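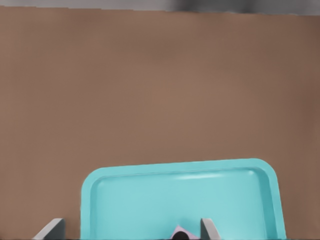

1. Purpose

The project covers the simulation half of a two-finger pick-and-place arm assembled in the shared workshop at Erndale. The physical arm, called Kirnia in our files, has a printed wrist and a parallel gripper. The simulated version was built so that grasp timing and approach angles could be tested before the motors were run under load. This report deals with the tray task only. The drawer task is covered separately.

2. Scene setup

The scene contains a flat brown work surface, one turquoise tray with rounded corners and a raised rim, and the small objects to be moved. The surface was given no grain or markings. An earlier version used a scanned wood texture, and the color filter picked up false edges along the grain lines. With a plain surface the tray outline separates cleanly from the background.

The view is taken from the wrist, looking outward past the fingertips. With the gripper open, the two gray fingertips show at the bottom of the view, spaced widely apart, and only the far half of the tray is visible. This matters for the tray locator, which was first written to expect four corners. It now works from the two far corners and the known tray size.

The glossy finish on the tray was kept. It puts a white streak on the inner wall near the far rim, and the locator has to tolerate it. Bonifacio Gallardo wrote the mask that ignores small bright areas inside the tray outline.

3. Control

The arm runs a fixed sequence: move above the object, open, descend, close, lift, move above the tray, descend, release. Each stage ends when joint error falls below a threshold or when a time limit is reached. The time limit was set at 3 seconds for travel moves and 2 seconds for finger moves. Stages that hit the limit are logged as faults and the run stops.

Collision shapes for the fingers are simple wedges. The rim of the tray uses a chain of short boxes, since the solver handled a single curved mesh badly and let the fingers sink into it.

4. Tests

Testing was done in two blocks. The first block of 100 runs used fixed object positions and was meant only to catch errors in the sequence. The second block of 220 runs moved the object start position at random within reach of the arm.

Most faults in the second block came from the release stage. When the tray was placed close to the base, the wrist came down at a steep angle and one finger touched the rim — the stage then timed out with the object still held. Raising the release height by roughly the depth of the tray removed most of these faults, but light objects then bounced on landing. A slower finger opening reduced the bounce. We did not tune this further.

5. Known limits

Friction values were copied from the Bodora gripper pads and have not been measured on our own prints. Lighting is fixed. The locator has not been tried with a tray of any other color.

6. Remaining work

The wrist bracket on the physical arm is being reprinted with a thicker flange. The bench trials are planned for July, with the Villca motor board in place of the current one. The tray sequence will be run first, at reduced speed, using the same log format as the simulation.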